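Lendby Hats and Stands – README

Version 2, January 3, 2021
Maintained by Abrehet Gebreyes

What is in this collection

Lendby Hats and Stands is a collection of 900 short clips about one small household job: a hat is lying on a table, and it must go onto a display stand. Some clips show the opposite job, where the hat comes off the stand and is laid down on the table again. Each clip has a short written note and a few labels, explained further down.

I began with hats because they are soft things that have a right way to sit. A cup is upright or it is not. A floppy hat can be put on its stand in many ways, and most people will agree that some of them look good and others look careless, but they do not always agree where the border is. The notes try to keep this kind of judgement and to write it in plain words.

The hats

There are nine hats. They were bought second-hand, with the exception of two from the Saithong market stall, which were new. In the notes every hat has a short name, and the name stays the same in the whole collection.

floppy – wide brim that does not hold its shape
bucket – short brim, soft crown, folds flat
straw – stiff, keeps its form when lifted by the brim
felt – medium brim, pinched crown
beret – no brim at all
flatcap – small stiff peak in front
knit – stretches, so it can be pulled down over the stand
sun – very light, moves when somebody breathes near it
child – the same form as bucket, two sizes smaller

The floppy hat has more clips than any other. Its brim goes down on one side while the other side stays up, and a person who corrects one side often disturbs the other. If you need equal numbers for every hat, please use the list in balanced.txt, which takes the same quantity from each.

The stands

The stands are of the light wire kind that small shops use on a counter. They came in a box from Clakar, together with the screws for a wall rail that we did not use. A wire stand has very little weight. When the hat is wide, it is easy to push the stand along the table without wanting to, and this happens in many clips. We kept these clips. They are labelled "stand moved" and they are not counted as mistakes if the hat was in a good position at the end.

A stand can be at any angle to the edge of the table when the clip begins. In the first version of this collection the stand was always square to the edge, and a reader from Purkent wrote to us that this was too tidy for a real shop. He was right, and in August we recorded new clips with the stand turned.
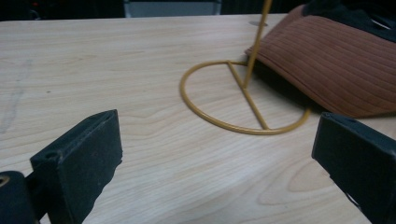
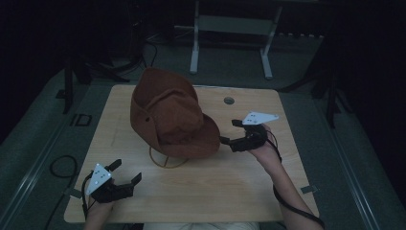
A thin wire stand on a light wooden tabletop, in both pictures. The second one has the brown hat on the stand.

The table and other objects

Please do not assume that a clip contains only one hat and one stand. In part of the clips another soft object lies near the stand, and the person can go past it or move it. If the object was moved, the note says so. If it stayed in its place, the note often does not mention it.

Marks and scuffs on wood were left as they were. We did wipe off crumbs before a session. The light comes from above and it changes a little between sessions, so the colour of the same hat may look warmer in one clip and more grey in another. I would not use the colours for measuring anything.

Labels

Every clip has four labels. They are kept in labels.csv, one row for each clip.

hat: one of the short names above
task: "on" or "off"
result: "good", "fair" or "fallen"
stand: "still", "moved" or "tipped"

"Good" means that the crown is centred over the stand, and the brim is free on all sides. "Fair" means that the hat stays up, but a shopkeeper would probably touch it again. "Fallen" includes the case where the hat first stays and then slides down before the end of the clip.

For "off" clips, the result describes how the hat lies on the table. A hat lying on its own brim with a fold pressed under it is "fair", even when nothing fell. This rule was added late, and I have checked the older clips against it one time only. If you find one that I missed, please send me the clip number.

The written notes

The notes were written by six people, and they do not all have the same style. One person writes "the brim on the near side is folded under", and another writes only "brim bad". I have corrected the spelling to Australian usage but I did not make the notes longer, as I was not present when they were written. In the notes, "near" means the side of the table where the person is, and "far" is the opposite side. "Left" and "right" are always from the point of view of the person and never of the hat – this caused some confusion with the flatcap, which has a clear front.

Known problems

The word "crease" is used in two senses. For felt it is the fold in the crown which belongs there. For bucket and child it is a fold from storage.

In eight clips the note belongs to the clip before it. They are listed in swapped.txt and I did not repair them in the main table, so that the numbers stay the same as in version 1.

The beret has few "fallen" results. It grips the wire well, and it is not a good choice if you want to study failures.

The knit hat became looser during the work. Late clips with this hat are easier than early ones.

What was changed in version 2

New clips with turned stands. New label value "tipped", which before was counted together with "moved". The short name "brown" was replaced by "floppy", as readers were looking for a colour and not for a hat. The balanced list was made again from the beginning.

Use and contact

You may use the collection for study and teaching, and you may change it, if you write "Lendby Hats and Stands" and the version number where others can see it. For selling it or parts of it, please ask first.

Corrections go to Abrehet Gebreyes. Please write the clip number in the subject line and send one message for each hat.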